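3.2 Setup and upkeep of the tabletop cell

All trials were run on one bimanual cell, called Mullura in the rest of this paper. It has two arms placed in front of a desk, and a head camera looks down on the desktop from the side of the robot. The desk is an ordinary office desk with a dark gray mat on it. We chose the mat after the first tests, when small objects slid away on the bare surface as soon as a finger touched them.

The two arms do not carry the same weight at the wrist, and for this reason the gravity compensation is stored separately for each arm. After every change at a wrist, also a small one such as a moved bracket, the payload values are identified again with the routine of Tiston, our control software. Skipping this step gave a slow drift of the elbow which we first took for a fault in the joint encoder. Lorenz Grabner found the true cause only after he had exchanged the encoder - a lost afternoon, but the spare part is now tested.

The cables run outside the arms and are the part which needs most care. A loop that is too short pulls on the connector when the wrist turns to its limit, and a loop that is too long can catch on the front edge of the desk. We set the loop with the wrist fully turned inward, fix it, and then move the arm by hand through its whole range before the motors are enabled. Ties are replaced every 10 days of operation. The fingertips are wiped after each session and are changed when the surface feels smooth to the finger.

Calibration between the head camera and the arms is checked at the start of each session with 7 fixed poses. If the error at the fingertip is above 2 mm, the full procedure is repeated. The desk feet are marked on the floor, so that the desk can be put back if it was pushed during cleaning.

The work used for the daily check is a table clearing task with food remains, packages and a paper bag. It was proposed by Burgi Plattner, who wanted items of very different stiffness within reach of both arms. Figure 4 gives three views from the head camera during this work.

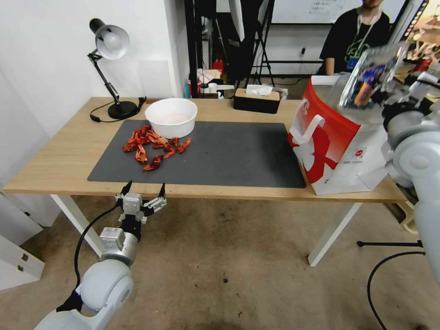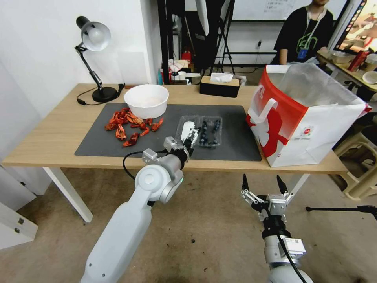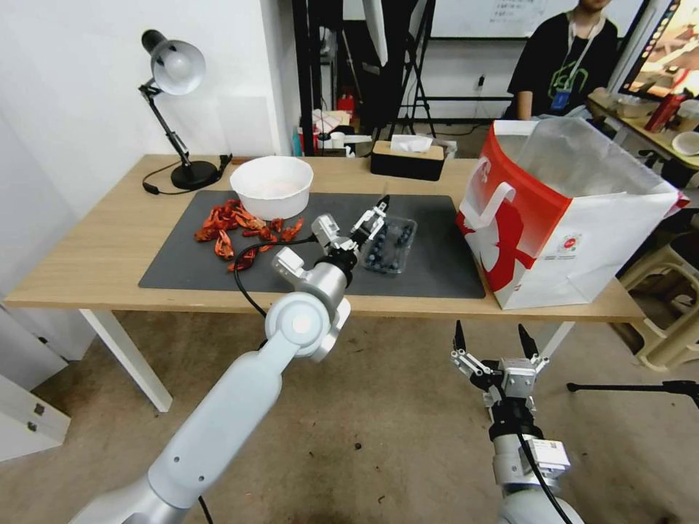 Figure 4. Table clearing on the Mullura cell, with crayfish shells, a white bowl and a paper shopping bag on the desk.

A session is stopped when one of the arms reports a tracking error twice in the same motion. The operator then brings both arms to the rest pose, looks at the cables first and at the joint log second. In our experience this order saves time, as most stops came from a cable and were solved without any tool.

The service log is kept on paper next to the cell and is copied to the Auer server in the evening. After 2000 gripper cycles the linkages are cleaned and greased, and the closing force is measured again. The values before and after greasing are listed in Table 2.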